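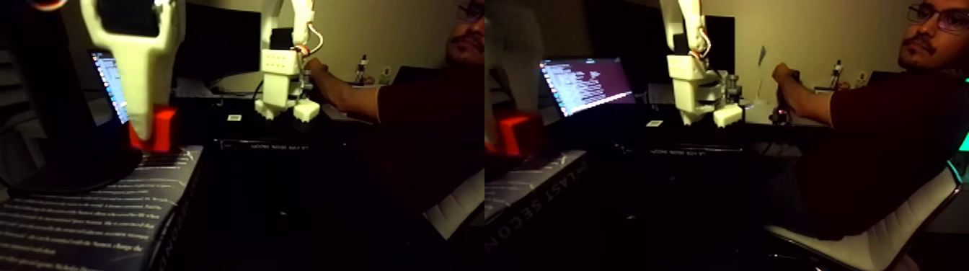

# The Reading Desks at Pudbridge

The reading desks at the Pudbridge centre are kept for staff and visiting members. This page records one of them in ordinary use, with notes on the items commonly found there. The room holds 23 desks, each allocated on application to the front office.

## Desk in use

A member in a maroon shirt and eyeglasses is seated at the desk, one arm extended over the work surface. A dark-covered book with large white lettering lies near a lit laptop.

## Lighting

The light at this desk is dim. Members who prefer a brighter position may ask for one of the places by the windows, which are reserved in the morning for long-form reading. Desk lamps may be borrowed from the front office and should be returned by closing time.

## Screens and papers

The laptop shares the desk with a dark monitor placed farther back. Personal computers are welcome throughout the centre. Monitors are the property of the centre and should not be moved between desks.

## Bottles

A small bottle stands at the back of the desk. Drinks are permitted in closed containers only, and meals are taken in the Mösli room down the hall.

## Books

Up to four books may be kept at a desk overnight. Titles from the lending catalogue, which now numbers 205, should carry a reservation slip inside the front cover. Enquiries about the catalogue may be directed to Domenica Mayrhofer, and applications for a desk to Gion Eder. The next allocation takes place in January.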